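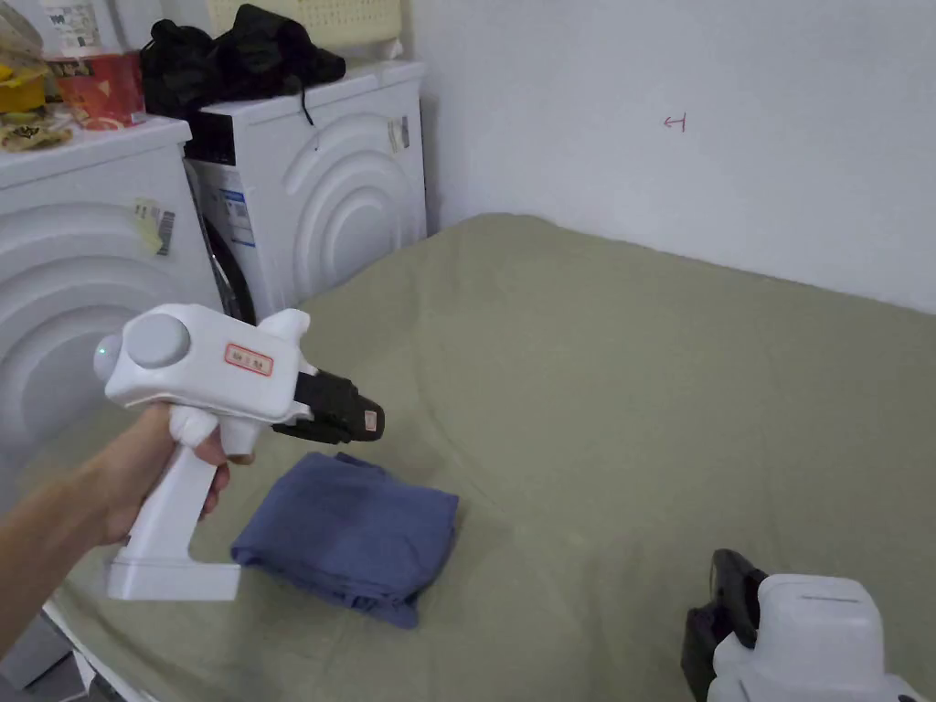 Progress report, linen and clothing work package
Prepared by Morenike Dauda for Martti Rautiainen, Lerkura
Period: to the end of April

1. Status

The work package covers folding of small garments and handling of bed linen in a furnished bedroom. Folding is on schedule. Bed linen is behind by one week. Of 50 planned folding sessions, 35 are complete and logged. Total recorded attempts stand at 112, all task types included.

2. Bed linen

Work so far has dealt with gathering a sheet at one point and spreading it over the near side of the mattress. Corners remain the slow step. Garba Ekpo has revised the procedure so that the far corner is fixed first and slack is taken up toward it. Times under the old and new procedures are kept in separate columns and should not be pooled.
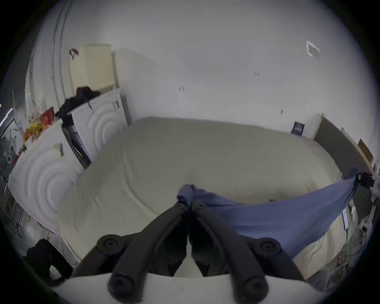

Figure 1. Blue sheet gathered at one point, with the upper right corner held by a black clip.

3. Garments

Dark, thin cloth is still the hardest to fold to a repeatable size. The written procedure now calls for the top edge to be drawn level before the cloth is lowered to the bed – Yakubu Bassey asked for this after the March review. A fold is accepted as a rough rectangle; rumpled edges are noted but do not fail the attempt. 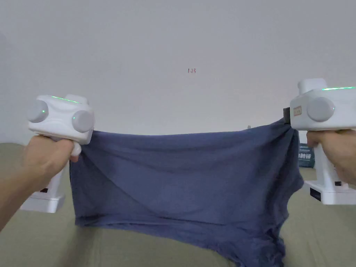 Figure 2. Navy-blue cloth held out between two grippers, lower part hanging loose.

4. Spending

Laundry supplies are within budget. The replacement sheets ordered through Wivon were invoiced in April and will appear in the next statement.

5. Next period

– Complete the remaining folding sessions.
– Repeat 13 bed linen attempts where the start time was not entered.
– Send the revised corner procedure to Roswitha Stöcker for comment by Wednesday.

The request for a second mattress size is still open and needs a decision from Lerkura.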